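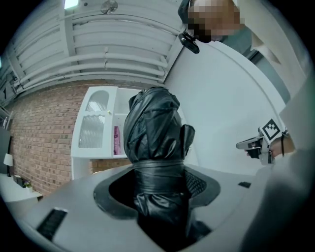

Chores and the Machine: Where Matters Stand

Posted in October by Fraser Geddes

Readers of this blog will know that I have spent most of my working life in building services, the last stretch of it at Orkbridge, where the company looks after cleaning and waste for offices and small workshops. I am asked at nearly every meeting with clients whether a machine will soon take over the daily round. The present post sets out my view as it stands this autumn. It is a personal view and does not bind my employer.

The emptying of a bin is a fair place to begin. It is cheap work, it is done everywhere, and it is hardly ever written down as a skill. Our own procedure at the Forsyth building gives it a single line: remove bag, tie, replace. A cleaner reads that line once and never again. A machine would need it broken into a much longer list. The bag must be found, and a bag has no fixed shape. It must be gathered and gripped at a point where the plastic will hold. It must be drawn up through whatever opening the bin happens to have, and where that opening is a round hole in a lid, a full bag may be wider than the way out. A black, shiny bag adds a difficulty of its own, in that every crease throws back the light and the folds are hard for a camera to tell apart.

The Forsyth contract

At Forsyth we recorded 2873 bag changes over the length of one contract. I went through the notes with my colleague Radu Tudose, who supervises the evening team. Of these, 439 carried a remark of some kind: a split bag, a bag caught on the rim, a lid that came away with the bag, liquid at the bottom. In each case the cleaner dealt with the matter and moved on, in most instances without putting down what was in the other hand.

It is this sort of figure that I would ask suppliers to consider. A demonstration in which a bag comes out cleanly tells a client a good deal about the ordinary case. Our costs lie largely in the others. Mr Tudose takes a harder line than I do and would not have a machine on the evening round until it can manage a split bag unaided. I would accept one that stops, leaves the bin as it found it and reports the fact.

The Astia trial

We did run a short trial of a floor machine from Astia, and it should be recorded that it went well within its limits. It covered the corridors at Forsyth for 44 evenings and needed help on almost none of them. It did not climb, lift, tie or pour, and it was never offered as a machine that could. The trouble came at the edges of its work. Chairs had to be moved before it started, and the time spent moving them was charged to us and not to the machine. Lorken, who supplied the trial on Astia's behalf, were candid on this point, and I thank them for it.
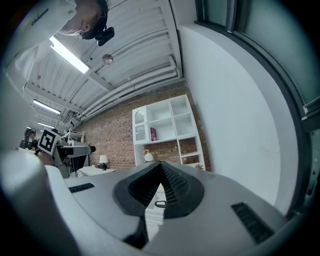

The rooms in which chores are done deserve as much attention as the machines that may do them. A corridor is kept clear by rule, whereas a furnished room is full of things that people have chosen and would not wish to see knocked over. A lamp with a white shade on a low side table, a white vase or jug standing near a shelving unit and a few artificial flowers by its base are enough to turn a simple wipe-down into a task that requires judgement. A cleaner lifts the lamp, wipes and sets it back. I have yet to see a machine offered for sale to us that will do the same in a room it has not met before, at a price that a small office could bear.

What we are telling clients

For the time being our advice is as follows. Floors in open areas may sensibly be given to a machine, provided that somebody on site is responsible for it. Bins, kitchens, desks and shelves should stay with the cleaning team. Clients who are fitting out new premises may wish to leave clear floor under furniture and to choose bins of one pattern throughout, a measure that helps people as well as machines.

I have been asked to return to the subject of shop floors, where the parts are more regular and the case for machines is stronger. Mr Tudose is gathering notes from a workshop that fills 300 crates on a full shift, and I shall write on that when his notes are complete.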